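Skiststead Boards > Home Network and Privacy > Smart plugs and meters phoning home

flineo_user
Posted Sunday, 7:40 am

Moved the house behind a Dekbridge router last month and left DNS logging on. One smart plug made 3,523 lookups in a single day. Power monitoring is off in the app. The destination is the vendor's telemetry host plus two analytics domains. Is there a way to stop this without losing local on/off control?

vthibodeau
Posted Sunday, 8:15 am

Put it on a separate VLAN with no WAN access, then allow inbound from your controller only. Check first whether the plug has a local API. Mine does, and it has run without internet since September.

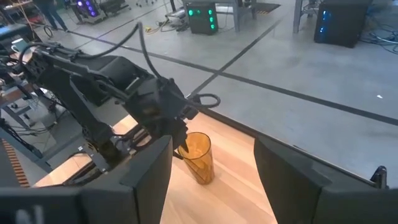
One side effect is that the clock drifts, so any schedule stored on the plug goes off. Either allow NTP out to your own router or run the schedules from the controller.

Vernon Thibodeau

josiane_a
Posted Sunday, 9:02 am

I would look at the retry behavior before calling that surveillance. If the resolver returns NXDOMAIN, a lot of cheap firmware tries again every 30 seconds or less. I went from 170 lookups a day to 1,255 after adding a blocklist. Same plug, same firmware. The high count was my doing.

finbarr.s
Posted Sunday, 9:30 am

Disagree that it makes a difference. A plug reporting on/off times to a third party gives them your sleep schedule and your vacations. At 170 a day it still does that. The retention section in most of these privacy policies is one sentence long.

josiane_a
Posted Sunday, 9:41 am

A lookup is a DNS query. It carries a hostname and no on/off times. You need to capture the traffic and look at payload sizes before you can claim anything about what is sent.

finbarr.s
Posted Sunday, 9:55 am

The payload is TLS. You get sizes and timing. If a packet leaves each time the relay clicks, that is enough for me.

LQuiambao
Posted Sunday, 11:20 am

You can both test this. Mirror the port, toggle the plug at known times, and line up the timestamps. I did it with a Tôn plug and got one outbound burst of roughly 300 bytes per toggle, plus a keepalive.

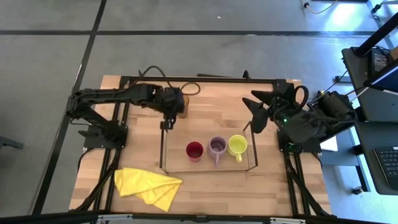 Three cups on the table between the two black arms.

With WAN blocked, local control still worked but the app showed the plug as offline.

flineo_user
Posted Sunday, 1:10 pm

No blocklist here, so retries from NXDOMAIN are out. I will do the port mirror tonight and then move it to its own VLAN. Does the controller need mDNS across the VLANs?

vthibodeau
Posted Sunday, 1:26 pm

Only for discovery. Give the plug a DHCP reservation and add it by IP.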